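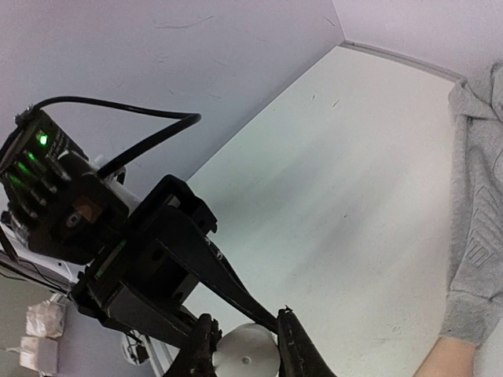 Vomell gripper at the Korkelwood open day, with a small white piece between its fingers

I had wanted to get to Gritley for the Korkelwood open day ever since they moved into the old print works on Ibarra Street, and this December I finally made it. The bus drops you at the bottom of the hill, so wear decent shoes! Doors opened at 2 and there was already a line back to the loading bay, mostly students and people from small repair shops, plus a few parents with kids who knew more than the rest of us.

The ground floor is where they build and test, and you can walk pretty much everywhere. I went straight for the Vomell, their two-arm tabletop kit. I've been reading about it for months and I teach an evening electronics class, so I had a list of questions folded up in my coat. Lucienne Courtois leads the group that puts the kits together and she went through the whole list without once looking at the clock.

The kit comes as two arms, two grippers, the cameras and all the wiring, and you bolt it together yourself. Lucienne reckons on a weekend for a first build. Each arm will lift up to 400 grams at full stretch, enough for the kind of thing I'd want my class to try: picking up parts, passing them across, sorting them into trays. What I liked best was how easy it is to get at everything. I've used closed units where a loose connector means mailing the whole thing back and losing it for a month (twice in one term, once).
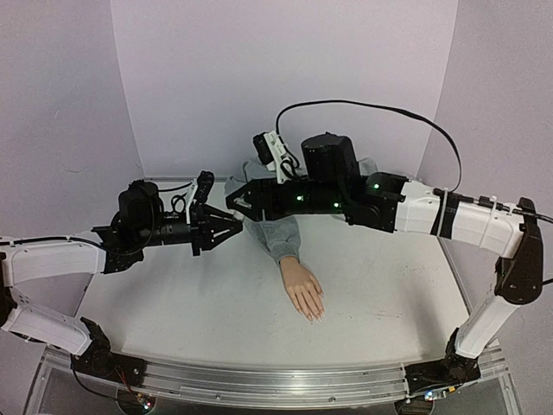

My big worry with any kit like this is how it holds up when beginners are let loose on it. Students lean on things, they tug, they forget a screw. So I spent a long while just looking at how the Vomell goes together. Both arms bolt onto one aluminum rail along the front, and I can see that being a real help for lining them up. The cable on the right-hand arm is held along the forearm with plain white zip ties, and I was delighted — I have a drawer full of those! The cable does make a big loop over the wrist, though, and I'd want to keep an eye on that with my crowd.

The price is $2,942 for the full set, and schools get spare gripper fingers thrown in. The printed manual is good on assembly and thin on software. Lucienne said a longer software section is being written, and she let me flip through the draft, which already has a nice chapter on the wrist cameras.

I stayed until they started stacking chairs at 5 and then ran for the bus. The next open day is in spring and I'm bringing the class.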